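Skastodent Student Residence
Shared Apartment Safety Inspection: Checklist and Comments

Unit: 6, second floor
Inspection period: September
Inspected by: Valentyna Vasylenko, Residence Safety Office
Accompanied by: Sota Yoshida, resident
Result: Passed with corrections required

Items are marked Satisfactory, Correct, or Not Applicable. An item marked Correct must be dealt with before the follow-up visit. Residents may reply in writing to any comment on this form.

Entry and hallway

Door closes and latches without force: Satisfactory
Peephole clear: Satisfactory
Route to the exit clear for its full width: Correct
Comment: Two bicycles were leaning against the wall opposite the bathroom. Bicycles are to be kept in the ground floor store. A key may be requested at the front desk.
Evacuation map posted: Satisfactory
Comment: The map shows the stair door as it was before the renovation. The office will supply a new copy.

Kitchen

Fire blanket mounted and within reach: Satisfactory
Range hood filter clean: Correct
Comment: Heavy grease. The filter may be washed by hand in hot water with dish soap and must be fully dry before it is put back.
Outlets near the sink protected and tested: Satisfactory
Refrigerator cord undamaged: Satisfactory
Items stored on or above the stove: Correct
Comment: Paper towels and a cereal box were on the shelf directly over the burners. Removed by the resident during the visit.

Bathroom

Exhaust fan working: Satisfactory
Hot water at the tap no higher than 120 degrees Fahrenheit: Satisfactory
Signs of leaks under the basin: Correct
Comment: Slow drip at the trap. Work request passed to Hnat Stasiv, Maintenance.

Alarms

Smoke alarm, hallway: Satisfactory
Smoke alarm, bedroom A: Satisfactory
Smoke alarm, bedroom B: Correct
Comment: The alarm sounded on test but gave the low battery chirp afterward. Battery replaced at the time of inspection. To be tested again at follow-up.
Carbon monoxide alarm: Satisfactory

Bedrooms and study area

Windows open fully and lock: Satisfactory
Power strips in good condition and not linked together: Correct
Comment: In bedroom B, one power strip was plugged into another behind the bed. The resident was asked to separate them.
Space heaters: Not Applicable
Candles or incense: None found

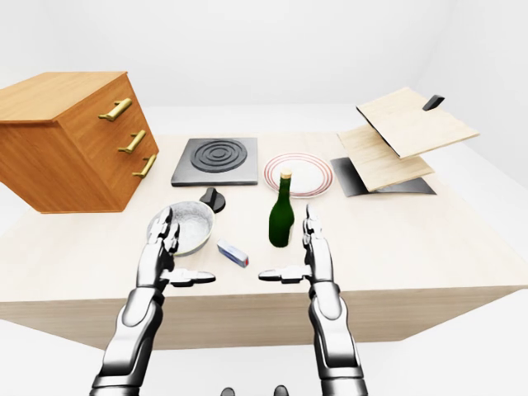

Chests of drawers and bookcases anchored to the wall: Correct
Comment: The bookcase in bedroom A had been moved, and its strap was hanging loose. Residents who wish to rearrange furniture must contact Maintenance first. Heavier belongings should go in the lowest drawers or on the lowest shelves.
Tables and chairs stable: Satisfactory
Comment: One chair had a loose back rail, tightened on site.

Follow-up

The follow-up visit will take place in about 2 weeks, at 5 p.m. or later, so that at least one resident can be present. Questions regarding this report should be directed to Telmo Mateos at the residence office, extension 92.

Reviewed by: Montri Sombatkul, Residence Manager
Copy to: residents of Unit 6; Maintenance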